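Minutes of the Dundska Library Book Club, Kids' Classics Group 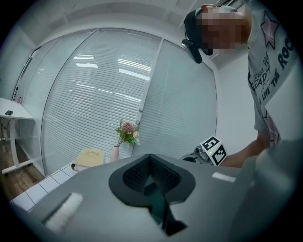
Meeting held May 1, 2025, in the upstairs reading room. I took the notes again, so if something you said came out sounding dumber than it did in the room, that's on me and you can fix it next time.

Present: 12 of us, plus two who came in during the snack break and stayed.

Last meeting's minutes: Approved with one change. I wrote that we all loved the ending of the winter book. Two members want it on record that they did not love it, they put up with it. Fixed!

Book of the month: Atoner

We spent most of the evening on this one. Quick recap for anyone who missed it: a girl breaks the bell in her village, lets her cousin take the blame, and then spends 30 short chapters trying to make up for it without ever saying the words "I did it." I read it in two sittings and then went back for the part with the ferry, which I still think is the best thing we've read this year.

Opinions were split (when are they not). Roughly half the group felt the girl gets off too easy. One member said her nine-year-old was so mad at the girl around chapter six that he refused to hear any more until the next night, and then asked for three chapters in a row. I said that sounded like a pretty good review to me. Others thought the middle drags, mostly the long stretch at the grandmother's house where it rains and people peel things. I liked the peeling! I was outvoted.

We went back and forth on the right age for it. The back cover says eight and up. Most of us would say ten for reading alone and eight if a grown-up is reading out loud, mainly for the chapter where the dog goes missing. (The dog is fine. Several people asked me to put that in the minutes so other parents can relax.)

There was also a side talk about the drawings. The paperback leaves out the map, and the library's hardcover has it in the front. If you're lost in the second half, go look at the map, it helps a lot.

Scores: we gave it 83 out of a hundred once everybody's cards were averaged. That puts it just behind last August's pick and well ahead of the pirate one.

Next book

Three titles were put forward. Noseo is a funny one about a boy who can smell lies, and it's short. Tarigan is a big fantasy, 487 pages in the library edition, and there was some groaning when it got passed from hand to hand. The third was a poetry collection that we've now voted down three times, and I'm starting to feel sorry for it.

Vote went to Noseo. Tarigan will be held for the summer so people have time to get through it. I've started it already and I'm hooked, but I promised not to say anything about the twin.

Copies: the front desk can get us six of Noseo through the branch loan. Please share, and please don't write in them. Pencil counts as writing.

Other business

Reading out loud. A few people would like us to start each meeting with somebody reading a page or two from the book. Everyone was for it until I asked who would go first. I'm going first.

Start time. We talked about moving it half an hour earlier so folks with small kids can get home for bedtime. Agreed, and we'll try it for two meetings.

Snacks. The lemon bars were a hit. Whoever brought them, the recipe has been requested, so please email it to the group list. We still need someone for drinks next time.

Book swap shelf. It's overflowing with doubles of the same wizard series. Take some home, give some away, just no more of book two, please.

To do before next time
Me: pick the page to read, put the Noseo request in at the desk, send out the new start time.
Everyone: return Atoner, read at least the first half of Noseo, bring one question for the group.

We wrapped up a little late and kept talking about the ferry chapter all the way down the stairs.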